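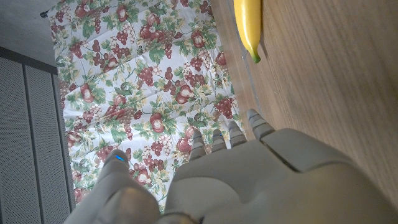

**Figure 2.** A wooden table with a patterned tablecloth.

### 4.2 Where the cloth stops

I started this part of the study thinking I would write about food. I had my notebook full of soups and second helpings, and I was going to compare what people in Torngate serve with what people in Pruvthorpe serve, and that would be that. Then I went back through my notes and found I had written the word "tablecloth" on nearly every page — so here we are.

People in both towns have strong feelings about how much of a table a cloth should cover. In Torngate the cloth goes over everything, and a strip of bare wood showing means someone was in a hurry (or, as one woman told me, "raised by wolves"). In Pruvthorpe I kept meeting the half-covered table, with the pattern on one part and the grain left out in the open on the other. I love this arrangement, I'll admit it! You get somewhere soft to put a plate and somewhere hard to write a grocery list.

The household diaries back this up pretty well. We collected 3118 entries, and 2159 of them mention the table by name, far more than mention the stove or the sink. I had asked people to write down anything they did in the kitchen between breakfast and bedtime, so I expected dishes, mostly. What I got was homework, bills, haircuts, a long argument over a jigsaw puzzle, and one very detailed account of ironing a cloth while it was still on the table, which I would not recommend to anybody with a varnished top.

Venkataraman's earlier work treats the cloth as a sign that a meal is about to begin. I don't think that holds for my two towns. Plenty of my diarists leave theirs on all day and just push it back when they need the wood, then tug it straight again before supper. The edge moves, and people in the same house don't always agree on where it belongs. I come back to those disagreements in Section 5, along with the Fornis interviews, where the cloths are mostly oilcloth and the rules are different again.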